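Robot Handling and Fault Analysis
Handout 6: Transparent parts, and a success rate I don't believe
Instructor: Nives Carbone
Lab assistant: Issa Darwish

Read before the session. Bring the handout for unit 4 (contact sensing) as well, we will need the table of pad materials on its second page.

Background

The Ranitz job looked easy on paper. Pestby sells clear and smoke-tinted storage boxes with hinged lids, and wanted the lids handled by a two-finger cell running a learned policy. The policy was trained on demonstrations: people doing the task with hand-held grippers of the same finger geometry as the cell. The supplier of the cell, Amato, delivered 643 demonstrations and a report saying the policy was ready for a supervised trial. Over 2000 cycles were planned. The trial was stopped at cycle 430.

What stopped it was a lid that cracked at the hinge side and threw a piece past the guard opening. The operator, Ottavio Farina, was standing where the procedure told him to stand, and the piece went by him at chest height. He was not hurt. I mention this early because the supplier's summary puts it on the last page, under "other observations."

The summary calls the cause "reflective interference with perception." You will hear this phrase, or one like it, for the rest of your careers. It may even be partly right. My complaint is that it was written down before anyone had looked at the finger position logs, and once it was written down the logs were treated as a formality. 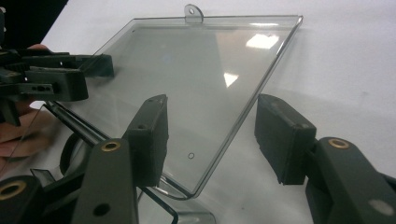 RANITZ, August

Start with what is hard about the part. A clear panel on a white table gives a camera very little to work with. The edges show up where light happens to catch a folded rim, and the brightest shapes on the face of the panel are reflections of the overhead lights. Move the camera and they move too. A policy that has learned to steer by a patch of glare will do well until the lamps are changed or the part sits at another angle.

So far I agree with the supplier. Now the part where I stop agreeing.

If glare were the main cause, we would expect bad approaches: fingers closing on nothing, fingers landing on the face of the panel, fingers stopping short. Hanna Jabłońska went through the log of the trial and found some of these. None of them broke a lid. In the cycle that did, the approach was fine. Both fingers arrived where they should have. The trouble began after contact, when the commanded opening kept shrinking and the measured opening did not.

That difference is sitting in the log for anyone to read. The command says "keep closing," the fingers say "we have stopped," and the controller responds by raising the motor current. The force limit should have ended this. It had been set during commissioning with a Stotik test block, which is solid and doesn't bend, and then left alone.

Three terms you need

Commanded opening. The distance between the fingers that the policy asks for.

Measured opening. The distance the encoders report. It includes any slack in the linkage, so don't read it as the distance between the pads.

Squeeze error. Measured minus commanded, once there is contact. On a rigid part it grows immediately. On a thin panel it grows slowly, then jumps when the panel can't bend any further. The jump is where you should already have stopped.

Where does the policy get its habit of over-closing? Genowefa Żak raised this in last year's group and I thought she was wrong. I have changed my mind. A person using a hand-held gripper feels the part push back and eases off. The recording stores finger opening against images. It stores no force at all. In the Amato data, the opening recorded at the moment of grasp is whatever the person's hand settled on, flex included. Play that back through a stiff motor drive and you have asked for the same opening without the hand that knew when to quit.

This is a hypothesis. It fits the log, and so might others. Treat it with the same suspicion I am asking you to use on the supplier's.

The hinge problem

Separate panels are one thing. A lid that is still attached to its box is worse, and the failed cycle was of the attached kind. The free end of a hinged lid travels along an arc. A gripper holding it has to travel along the same arc, or something has to give, and the candidates are the grip, the hinge, the lid, or the box sliding across the table.

With one arm, the box slides. That is ugly and mostly harmless. With two, one holding the base and one raising the lid, the box can't slide, and every error in the arc goes into the plastic. 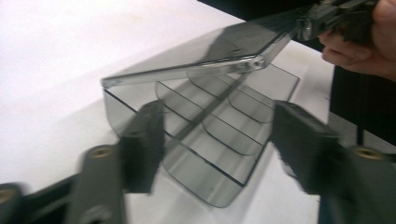 The arc error at Ranitz had a dull cause. The box had been placed a little further back than in most of the demonstrations, the second arm followed the path it knew, and the grip didn't slip because the pads were new. Old pads would have let go. I suspect the earlier cycles went through on worn rubber, and that the pad change (logged, with a time, 2:15 in the afternoon, shortly before the failure) did more than the lights ever did. The supplier's report does not mention the pad change. When I asked, I was told it was routine maintenance and therefore outside the scope.

Please write that sentence somewhere you will see it again. A change that is outside the scope of the report is still inside the machine.

About the success rate

The figure Amato quotes for the trial counts a cycle as successful if the lid ended up open. By that rule a lid that is open and has a white stress line along the hinge is a success. So is a lid opened on the third attempt. Issa inspected the boxes that had been kept and found stress marks on a good number of the "successes." Most boxes had been sent back to stock, and we will never know about those.

I don't accuse anyone of cheating. The rule was in the test plan and everybody signed it, including a person from our department. But you should ask of any rate: who decided what counts, and was it decided before the run or after? What happened to the parts?

The guard

The guard opening was there so that the operator could reach in and straighten a box. With a rigid part this had been assessed and accepted. The assessment says the ejection hazard is "not applicable, part is lightweight." A light part can still have a sharp edge, and tinted or clear fragments are hard to see coming. Nobody redid the assessment when the cell went over to thin plastic, and the form has no box for asking whether it should be redone.

Eye protection was on the list of required equipment. Farina was wearing his. He says he nearly took it off because it was fogging.

Lab procedure for this week

1. Safety glasses on before the cell door is unlocked. They stay on until it is locked again.
2. Check the force limit against a thin panel, not the test block. Write down the value you found as well as the value you set.
3. Record the state of the finger pads. "OK" is not a state. Say new, worn, glazed or torn.
4. Run the single-panel grasp with the overhead lights on, then with the side lamp only. Save the openings for both.
5. Run the lid lift at the marked position. Then move the box back by one tape mark and repeat at reduced speed. One of you keeps a hand on the stop button and does nothing else.
6. Stop at the first jump in squeeze error. Do not wait to see what the part does.
7. Keep every part you have used, including the good ones. They go in the tray with your group's name.

If step 5 shows no increase in squeeze error, tell me, as my account of the failure would then be in trouble and I would like to know before I teach it again.

For your write-up

Give two explanations for the Ranitz failure and say what log entry would count against each. An explanation that no entry could count against gets no marks. Do not use the word "interference" unless you can say what interfered with what.

State whether you would have restarted the trial the next morning with the force limit lowered and nothing else changed. Amato proposed exactly this. Pestby said yes, and Jabłońska refused to sign. Her note is in the course folder with the logs. It is half a page long and worth reading before you look at the supplier's report.

Write-ups go to Issa. Late ones go to me.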